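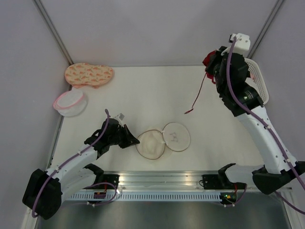
The meeting was called to review the protective stop on the two-arm cell at the Koltia workshop and to agree on the conditions for returning the cell to normal use. Ka-ming Chu took the chair. Armindo Arruda presented the fault report. The task concerned is the sorting of small household articles, with the open round container at the front of the table, the left gripper at its rim and the right gripper holding the dark red item with the tasseled cord. Mr. Arruda noted that both arms carry their purple cables along the outside of the forearm, held by white mounts, and that the fault lay in this cable run on the right arm.

1. Fault report. The right arm stopped in cycle 588 with a loss of signal from the wrist camera. The left arm did not receive the stop and continued moving for 10 seconds until the operator pressed the emergency button. There was no injury and no contact between the arms. On inspection the connector at the camera was found partly withdrawn.

2. Discussion. Ms. Lau asked why a stop on one arm had not halted the other. Mr. Arruda replied that the Viritz controller treats a camera fault as a warning and does not pass it to the second arm. The Chair stated that this was the more serious of the two findings and should be recorded as a safety matter.

3. Decisions.
Any camera fault is to stop both arms. A. Arruda to change the setting and test it.
Cable slack at both wrists to be checked before each shift.
Speed limited to 40 percent until 100 cycles have been completed without a stop.
Inel to be asked for a locking connector. Cost not yet known.

4. Other business. The request to extend evening hours was deferred to the August meeting.

Minutes approved by the Chair.

Last updated: Thursday, July 25, 2019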